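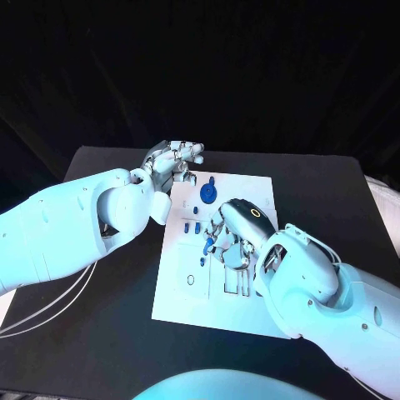 Ticket 775: preview link for the Zumandale workbook opens a blank reader. Opened 15 September 2023 by the Prandov shop desk. A customer bought the self-help workbook "Zumandale: Small Steps Out of a Rut" after reading the sample, then wrote in to say the sample had stopped working for a friend she sent it to. The reader window loads, the page turn arrows appear, and the pages stay empty. What she sees is a plain white square on a near-black background, much like the white board on the dark tabletop in the picture, with no text and no error message.

Checked first: the sample file is on the server and opens when downloaded. It has 56 pages, including the first two chapters and the worksheet on sleep and money worries. The full book has 392 pages and is not affected.

Tried: cleared the shop cache. No change. Tried a second browser. No change. Tried the preview for another Koyama title, the grief journal. It opened normally, so the reader itself is working.

Compared the two product records. The grief journal points to the current samples folder. The Zumandale record still points to the old folder, which was closed in February when the samples were moved. The customer had probably been seeing a copy saved by her own browser. Her friend had no saved copy and got the blank page.

Fix: changed the folder path in the product record and saved it. The preview now opens on a phone and on a desktop. The worksheets at the end of chapter one display but the tick boxes print very faint. That is a fault in the file supplied by Koyama and has been logged separately as ticket 64 on their list.

Reply sent to customer with the working link. She confirmed that her friend can read it and asked if the worksheets may be copied for a support group. Passed to Ristow, who handle permissions.

Still to do: search the catalogue for other records using the old folder. The audio samples are stored elsewhere and do not need checking.

Status: fixed, left open until the search is done.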